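Section 3: Planning and Budgeting for Hand-Held Gripper Equipment

3.1 Scope

This section is addressed to the person responsible for ordering equipment at a site where demonstrations are to be recorded with hand-held grippers before any robot arm is purchased. It should be read before a purchase order is raised. Assembly is dealt with in Section 4 and calibration in Section 5.

The section was revised on May 18, 2022 by Subira Makori and Keith Sutcliffe of the Durkorero equipment office. It replaces the loose sheets issued in April.

3.2 Before you order

1. Write down the tasks that the site intends to record during the first budget period. Give the objects to be handled, the surface on which they will be placed and the type of room.

2. Decide whether the tasks call for one hand or two. Two-handed tasks require a pair of grippers for every operator working at the same time. A pair must be ordered as a matched set under part number 603.

3. Confirm the smallest and softest object on the list. Small wrapped goods place more demand on the finger pads than boxes or cups, and the pad allowance in 3.3 should be raised accordingly.

4. Name one budget holder and one technical contact. Orders bearing only one signature will be returned.

Note: Sites that already hold a Pisto charging cabinet need not order a second. The cabinet accepts the batteries of both the older and the present gripper.

3.3 Setting the budget

1. Enter the cost of the grippers, including the mounting plate and the camera bracket. These are quoted separately by Gwilliam and are easily missed when the quotation is copied across.

2. Enter finger pads as a consumable. Allow one full set of pads for every 500 recorded demonstrations. Where the objects have crimped or serrated edges, allow two.

3. Enter storage for the recordings. The figure should cover the raw files and one copy held at another address.

4. Enter operator time. Time spent laying out and clearing the objects is to be charged to the same line as the recording itself.

5. Enter a reserve for repairs. Pivot screws and linkage arms are supplied as spares and may be fitted on site; handles may not.

Caution: Do not transfer money from the repair reserve to the purchase of additional grippers. A site with no spares must stop recording when a linkage fails, and replacement parts from Gastimia may take up to 3 weeks to arrive.

3.4 Choosing the room

Recording may take place in an ordinary furnished room. A separate laboratory is not required, and no rent should be entered for one without the written agreement of Victor Lyimo.

1. Choose a room in which the operator can work with both arms free of walls and furniture.

2. Set the objects out on a tray or mat of a plain colour. Trays are ordered under sundries and do not need a quotation.

3. Secure the edges of any rug on which the operator will stand or kneel.

4. Keep pets and small children out of the room while recording is in progress.
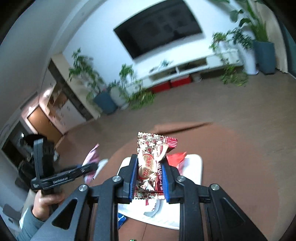 Equipment Planning Guide, Issue 2, page 14

Wrapped sweets are a suitable first item for the object list. They are cheap to replace, and the crinkled wrapper gives the blue finger pads something uneven to close on. Enter them under consumables together with the pads. With two grippers in use over a single tray, the operator should agree a starting position for each hand and return to it between recordings.

3.5 Placing the order

1. Send the completed budget sheet to Oduor Mussa, who will check it against the current price list.

2. Wait for the order reference. Suppliers will not accept a sheet without one.

3. On delivery, compare the contents with the packing list and report any shortage to Kiprono Mbwambo before the outer carton is thrown away.

Note: The warranty period begins on the date of delivery. Sites that expect building work or a long closure should ask for a later delivery date when the order is placed.

Caution: Batteries must not be left in unopened cartons. Transfer them to the charging cabinet on the day they are received and record their serial numbers on the sheet at the back of this guide.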